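From: Solange Deschamps
To: Kekden student robotics list
Subject: Re: coaster task, before we record any more

Solange Gautier wrote:
> I have gone through the recordings on the Hamel drive and there are
> 369 of them for the coaster task. Nine stop too early and I have moved
> those to a separate folder. Before Judesau starts training I need to
> know two things. Does the bottle always start on the right, and are we
> keeping the clutter at the back of the table? The Trendale rules say
> "household setting" and not much else. Also the naming is a mess again.

Hello all,

Taking these in order.

The bottle does not always start on the right. My vote is to keep both directions, on to the coaster and off it, and give them separate labels. Mixing them under one label is what spoiled our first run in December.

The clutter stays. The rules don't forbid it and the policy has to cope with a background that isn't a blank wall. What I would ask is that people leave the front half of the table clear, and that the cup goes on the left of the coaster. If you want to move the cup, start a new folder and say so in the notes.

On the early stops, please don't delete them. Two of mine are probably in there and I'd like to look at where I opened the fingers. I suspect I let go while the bottle was still tilted.

For naming, can we all use task, direction, initials, number, with underscores and no spaces. The script fails on spaces – I have now fixed the same folder twice.

One more request for whoever records next. Come in low and level with the fingers wide open, and pause before closing. The wide lens bends everything near the edges, so judge the approach from the middle of the view.

Stills from the coaster set are below for anyone who hasn't opened the drive. I can be in the lab until six if someone wants to go over the labels.

Solange D.

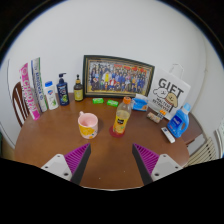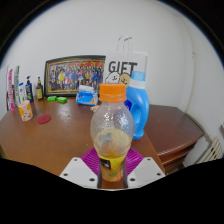
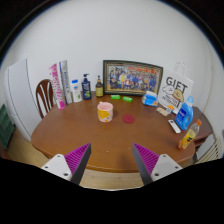
Coaster task, gripper view, with the juice bottle, the cup and the red coaster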